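Sorting the Big Wardrobe, One Shelf at a Time

Posted 13/04/2022

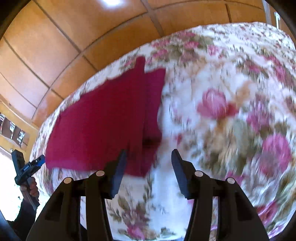 How often should you turn out a wardrobe? Twice a year is plenty for most of us, once when the heavy jumpers go away and once when they come back out again.

I missed my own rule by a mile this time, I'm afraid. I meant to do it in March, when we had that lovely mild spell, and then my sister came to stay and the whole plan went out of the window (not that I'm complaining, it was a treat to have her). So it was only this week that I put the radio on, made a big pot of tea and got started.

I always do my folding on the bed. Ironing boards are too narrow and the floor is murder on my knees, and besides, I do love that rose quilt, all those great pink cabbage roses on white. It makes even a dull job feel a bit like being in a garden. The wardrobe is right there too, so you can turn round and put each thing straight on its shelf before you change your mind about it.

My friend Josée Simard taught me to fold tops the way I do now, sides in first, then up from the hem in thirds, so they stand up on their own like books. I was very doubtful! I'd stacked mine flat for the best part of 29 years and was forever pulling one out from the bottom and bringing the lot down with it. It does take longer, and towels still go in a flat pile because I can't be doing with rolled towels, but I haven't had a landslide since.

The deep reds and the dark blues go together at one end now, and the pale things at the other. I gave up sorting by sleeve length, which sounded clever in a magazine and drove me up the wall. Anything I wasn't sure of went in a bag on the landing, and if I've not gone looking for it in 15 days it's off to the charity shop. There were two cardigans in there by bedtime and I'd already rescued one of them.

A word about the wood, as Stella Okoth asked in the comments last time how to keep a glossy wardrobe nice. I use a barely damp cloth along the panels, then a dry one straight after, and that's all. I did once buy a polish called Tastari and it smelt beautiful, but it left smears I was chasing for a week. Do the seams with a soft old toothbrush, Stella, they hold more dust than you'd think.

Next is the drawer with the scarves and the odd gloves, and I've been putting that one off since Christmas. If anybody has a good way of keeping silk scarves from sliding about, do leave me a note underneath.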